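Packing Tips for Military Families on the Move

Orders often arrive with little notice, and a spouse may end up doing most of the packing alone. A few habits make it easier.

Start a folder for papers. Marriage certificate, birth certificates, orders and school records go in it, and it travels in the car with you.

Pack a bag for each person with clothes for 7 nights. Household goods can run late.

Use small boxes for books and large ones for bedding. Write the room on 4 sides and the top, so you can read it however the stack ends up.

Uniforms stay on hangers. Put medals and ribbons in your hand luggage.

Wash and dry shoes the week before, stuff the toes with paper, and pack them in pairs, heel to toe.
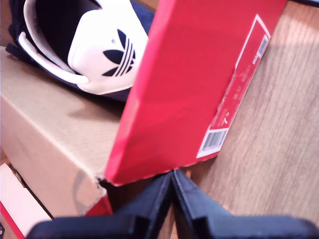

A navy and white sneaker on a cardboard box.

Tape the bottom seams twice. Leave cleaning supplies out until the final walk-through.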